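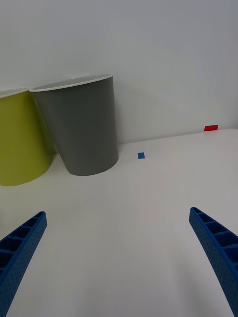 Two open bins toward the back left of a white tabletop, with small pieces of colored tape as markers.

Virkolden Evening Classes
Putting a Household in Order, Handout 4
Setting up a sorting table
Notes by Joanne Crabtree

Welcome back, everybody, and thank you for the wonderful stories about your hall closets last time. I went home and thought about the seven umbrellas for quite a while. Tonight we leave the closets alone and talk about the table, and I should warn you that I can talk about tables for a long time, so please stop me at the break if I forget to.

Why we start with the table

Most of us sort things where we find them. We open a drawer, we kneel down, and we start making little piles on the floor, and half an hour later the piles have grown into one another and someone needs to get past with a basket of washing. I did it like this for years! What a table gives you is a bit of height, a clear edge, and a surface where a thing can be seen by itself for a moment before you decide about it. You will be surprised how much easier the decision gets once the object has been lifted out of its usual company. A stapler among twenty other drawer things is just part of the drawer. A stapler alone on a plain table is a stapler, and you either want it or you don't.

A pale, plain surface is the kindest to work on. Small items show up well (screws, beads, the backs of earrings), and there's no pattern to confuse the eye. If your only table is dark or has a busy grain, lay an old white sheet over it and tuck the corners under so it won't travel. Wipe the table first, whatever color it is.

Where the bins go

Put the bins at the back, toward one side. People like to set them right in front, and I do understand the wish to have everything handy, but then you are forever reaching over a rim to get at your work. With the bins behind and off to the left or the right, the middle of the table stays yours. Try both sides at home. Right-handed people in the class have tended to like the bins on the left, which puzzled me at first, until Sigrun Wikström pointed out that she holds the item in her left hand while she looks it over, and lets it go from there.

Leave them open. Lids are lovely for the shelf afterward and a nuisance during sorting. Stand each bin upright and flat on its base, and give it a little push with one finger to see whether it tips. A light plastic bin may slide around when the first heavy thing goes in, and a folded dish towel inside the bottom will calm it down.

How many bins?

I teach the first session with 2. One is for things that stay in this room, the other for things that leave it. You will notice there is no bin for "maybe," and we'll have our usual argument about that, which I look forward to every term. Things you can't decide on may lie on the table itself, in plain sight, until the end of the session. They take up your working room while they lie there, and you'll find you come back to them fairly soon.

Once you're comfortable you can split the leaving bin into give away, recycle, and belongs upstairs. Please don't begin there. Someone in an earlier group arrived with nine containers, all beautifully labeled, and spent the whole evening remembering which was which.

A word about tape

Small bits of colored tape are the cheapest help I know. You can use them on a table to mark where a bin stands, where the unsorted pile should stop, or where you left off when the telephone rang. Keep the pieces small. Choose a color that shows against the surface, and decide what it means before you stick it down. If you use more than one color, write the meanings on a scrap of paper and keep it by you. On a painted or varnished table, test a corner first and take the tape up the same evening, pulling slowly and low along the surface.

If you share the table with your family, marking the bin spots is especially worth it. Supper comes, the bins get moved to the floor, and afterward they go back where they were without any discussion.

Doing a round

1. Clear and wipe the table. Set out the bins and mark their places.
2. Bring one drawer or one shelf's worth, and no more. Tip it out gently near the front edge.
3. Pick up the nearest thing. Look at it, decide, put it in a bin. Take the next nearest. No digging for the interesting ones (I know, I know).
4. Stop after 40 minutes, even if it's going well. Have something to drink.
5. Empty the leaving bin that same day, at least as far as the car or the front door.
6. Put the staying things back, larger ones first.

The second half of number 4 is my own addition. The Pletitz booklet we used to hand out had people working straight through a whole evening, and by the end they were keeping everything or throwing out their door keys.

In class this evening

We'll work in pairs in room 3384, with the mixed drawer contents I bring along in the green suitcase. One of you sorts while the other keeps quiet and watches where the sorter's hands go. Watch for reaching across, for putting a thing down twice, and for the moment when the pile begins to creep backward toward the bins. Then trade places. Talk it over kindly, please. Move the bins to the other side for the second turn and see whether it makes any difference to you.

We should have roughly a quarter of an hour left over for questions. Sigrun has promised to show us how she folds the towel for the bottom of the bin, so that it comes up the sides a little and muffles the clatter.

For next time

Do one round at home with one drawer. Sunday afternoon seems to suit most people, but any quiet stretch will do. Make a rough pencil sketch of your table from above with the bins, the pile, and any tape, and put an arrow to show where you stood or sat. Sketches can be terrible; mine are. On the back, write down the one thing you had most trouble deciding about and where it is now.

If you missed the February session, the closet notes are in the folder by the door. Take one, and take one for your neighbor if she's been asking.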